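Filed under: Home, Water and Household Matters
5 min read

Hard water in the bathroom: a note on marble and brass

The present note concerns the effect of hard water on stone basins and brass fittings. It follows a number of enquiries received after the earlier piece on kettles, and it is confined to the bathroom.
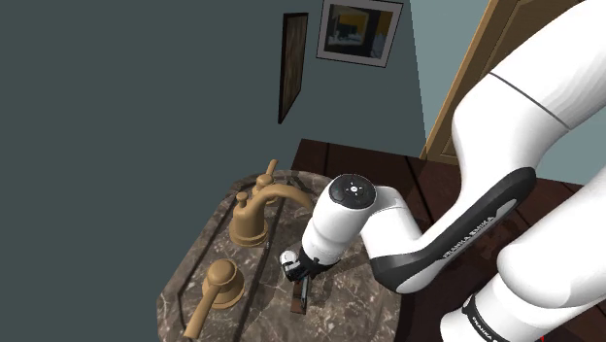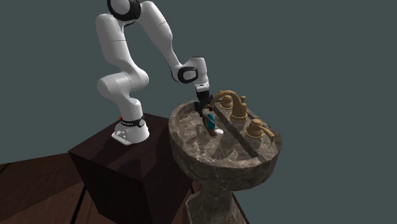
Ehsan Qureshi

Hard water is water that carries dissolved calcium and magnesium. When it dries on a surface it leaves these behind as a pale crust, commonly called limescale. The supply to my own house was tested in August and returned a figure of 274 milligrams per litre, expressed as calcium carbonate. A second sample, drawn at my sister's address in Ait Brahim, returned 402. Both are hard by any ordinary measure, and the second is enough to close the holes of a shower head within a season.

Marble requires particular caution. It is itself largely calcium carbonate, and any acid which dissolves limescale will also dissolve the polish on the stone. Vinegar, lemon juice and most descaling sprays should therefore be kept away from it entirely. The dull patches that follow are often taken for stains and treated with more of the same product. They are etching, and they can only be removed by repolishing. I was quoted 80 pounds for a single patch the size of a saucer and declined.

For routine cleaning of marble the following has served this household well:

Warm water and a small amount of washing-up liquid, applied with a soft cloth.
A second cloth, rinsed in plain water.
A third, dry, used at once and taken right up to the foot of the tap.

The drying matters more than the washing. Most of the scale in a bathroom forms where water is left to stand, and the usual places are the ring around the tap, the back edge of the counter and the underside of the soap dish.

Brass should be considered separately. Many brass taps are lacquered, and a lacquered tap needs nothing beyond soap and water. Metal polish will wear through the coating and leave the surface patchy. Unlacquered brass darkens with handling, and whether this is to be corrected is a matter of taste. Where scale has hardened on the spout, a cloth dampened with diluted citric acid may be wrapped round it for ten minutes, provided that the stone beneath is fully covered and nothing is allowed to drip. I use an old baking tray and two towels.

Readers have asked about water softeners. The Ellus unit installed here uses salt and is fitted under the stairs. It has performed adequately, although the first valve was replaced under guarantee. The quotation from Arkis for a larger model, with pipework to both floors, came to 3,249 pounds, and I could not justify the expense for a house of two people. Softened water leaves far less scale, but it does not remove what is already present, and the kitchen drinking tap should remain on the untreated supply.

Sealing is also frequently misunderstood. A sealant slows the passage of oil and coloured liquids into the stone. It offers no protection against acid. The basin in the upstairs bathroom was sealed by Stidov before it was fitted and was etched by a bottle of toilet cleaner within the month, for which I accept full responsibility.

Correspondence on slate and limestone has been received and will be dealt with separately. Limestone should in the meantime be treated as marble.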